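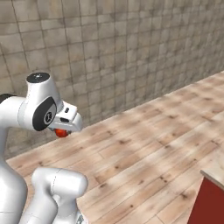
A reader called Oltitz wrote back to my June posts that passing a storage exam proves only that you can pass a storage exam, and that the money would be better spent on a used server. I said I'd answer once I had my own result, so this is the answer, in pieces.

Aug 19, 2024. I passed. The exam was the Demissie Network Associate, the routing and switching one, and I took it at the test center in Teseddale. Two tries. I failed the first one in June.

Background for anyone new. I do desktop support for a company with 532 users. I reset passwords, swap docks and close tickets. I don't touch the switches at work and I'm not allowed to, so everything I know about them came from studying at night.

First try, what went wrong: subnetting speed. I could do it on paper with no clock. With the clock running I spent far too long on the early questions and had to guess at most of the last section.

Second problem was access lists. I had read the chapter twice and never typed one. When the lab question came up I put the deny line after the permit line and sat there wondering what was wrong with the address.

For the second try I dropped the video course. It was fine, but I was watching it the way I watch TV. I used the Gruvach practice labs instead. They give you a broken network and a short note from a pretend user, and you fix it.

There are 54 labs in the set. I did all of them once, then went back and repeated the ones on VLANs and spanning tree. The wireless labs are weak and some of the instructions don't match the menus anymore.

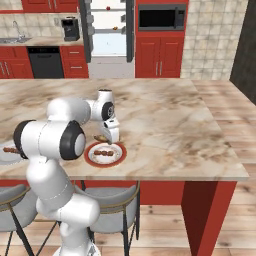 The repeats helped more than the first pass did. On the first pass I was mostly reading the hints. On the second I wrote down what I thought was broken before I typed any command, then checked it. My guesses were bad for a while. By the end I was right more often than not.

Subnetting I fixed with a stack of index cards. Ten minutes before work, every day, no calculator. It was dull and I have nothing clever to say about it. I can now look at a /27 and tell you the block size without writing anything down.

To Oltitz's point about the used server. I have one. It's loud, it lives in the closet, and I learned plenty from it about storage and virtual machines. It didn't teach me much routing. For that I needed several devices talking to each other, and a lab file on a laptop does that with no fan noise.

On whether the exam proves anything: some. It asked me to find a trunk that wasn't carrying the right VLAN, and that's a real fault that real people cause. It also asked me to recall port numbers I'd look up at work. I'd call it a mix.

Test center notes. Bring two forms of ID. Lockers are small, so leave the backpack in the car. They hand you a whiteboard sheet and one marker, and my marker was nearly dead, so test yours before you start the clock. The room was cold both times.

The score report breaks results down by section but won't show which questions you missed. After the fail I used it to plan the retake — my lowest section was security, which is where the access lists are.

The certificate is good until 2029. Renewal is either a shorter exam or course credits. I haven't read the credit rules closely yet, so please don't ask me which courses count.

Several of you asked if I got a raise. No. I did ask my manager if I could shadow the network team during the next switch replacement, and the answer was yes. No date for that yet.

Next up is a break, then probably Linux. I'll put my card list and the order I did the labs in up as a text file this week, once I've fixed the typos.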